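# Apprentissage par imitation : des démonstrations prises chez les gens, ça vaut vraiment mieux que le labo ?

**marelle_44** - 9 août 2022

Bonjour à toutes et à tous,

Je termine mon stage de master et je dois choisir comment constituer mon jeu de démonstrations pour une tâche toute simple, saisir un tissu souple et le déplacer. Mon encadrante, Müzeyyen Yaman, m'a fait lire le rapport du projet Lodby. Ils enregistrent tout avec une pince tenue à la main, sans robot, puis ils entraînent la politique et la transfèrent sur un bras. Leur résultat principal, si j'ai bien compris : à nombre de démonstrations égal (1 000), celles qui viennent de 30 logements différents donnent une politique bien plus solide que celles qui viennent d'une seule pièce.

J'ai bien envie d'y croire, mais je me demande si la comparaison est équitable. Chez nous la paillasse est propre, la lumière ne bouge pas, et c'est tellement plus commode ! Est-ce que quelqu'un a essayé les deux ? Et combien de lieux faut-il au minimum quand on est seule avec une petite voiture et peu de temps ?

Merci d'avance, et pardon pour la longueur.

## Réponses

### Trurnora

Bonjour marelle, et bon courage pour la fin du stage, c'est toujours la période où l'on dort le moins !

J'ai fait les deux, à petite échelle, et je te donne mon avis pour ce qu'il vaut. Au labo, ma politique réussissait très bien... au labo. Dès que je changeais la nappe, elle visait à côté. J'ai mis du temps à l'admettre, parce que les courbes d'apprentissage étaient superbes et que j'en étais assez fière. Ensuite j'ai recommencé dans 8 logements, avec le même nombre de démonstrations, et les saisies sur des tissus jamais vus sont devenues correctes. Pas parfaites, hein, mais correctes.

Ce qui compte, à mon sens, c'est la variété de ce que voit la caméra de la pince au moment de l'approche. Une chambre habitée t'apporte d'un coup des choses que tu ne penserais pas à mettre sur une paillasse : un couchage brillant à grosses pivoines, le reflet de la fenêtre en plein dessus, des vêtements suspendus sur le côté, un tissu blanc tout froissé. 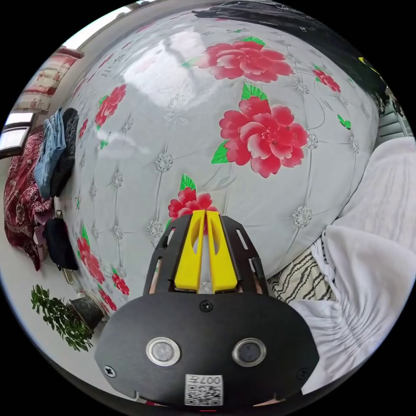

### Petits conseils pratiques, si tu te lances

- Note le lieu et la session pour chaque démonstration. Je ne l'avais pas fait au début et j'ai dû tout retrier à la main.
- Garde des logements entiers pour le test. Si tu mélanges les démonstrations au hasard, les mêmes motifs se retrouvent des deux côtés et ton score ne veut plus rien dire.
- Les surfaces brillantes perturbent parfois le suivi de position. Fais un petit tour lent de la pièce avant de commencer, et vérifie la trajectoire avant de repartir.
- Ne range pas trop ! On a tous le réflexe de dégager le lit et on perd la moitié de l'intérêt.

Pour le minimum, je dirais 6 lieux bien différents, plus deux que tu ne touches pas avant l'évaluation. Et pour l'équité de la comparaison, tu as raison de te méfier : dans le rapport Lodby, ce ne sont pas les mêmes personnes qui ont fait les démonstrations au labo et chez les gens, et ça peut jouer - un habitué de la pince a des gestes beaucoup plus réguliers.

### Gallegos

prends le labo et fais de l'augmentation d'images, ça suffit largement

### Jisley

Je me permets de nuancer le message précédent, très gentiment. Changer les couleurs ou la luminosité aide un peu, je le fais aussi, mais ça ne crée ni plis ni reliefs, et un tissu matelassé ne se pince pas comme un torchon à plat. Sur ma tâche, l'augmentation seule ne rattrapait pas l'écart.

Si ton temps est vraiment compté, marelle, tu peux commencer avec la moitié des démonstrations au labo et l'autre moitié ailleurs, puis regarder où la politique échoue avant d'en enregistrer davantage. Demande aussi à ton encadrante si l'équipe a encore les enregistrements bruts d'avril, il y a peut-être des logements à récupérer dedans.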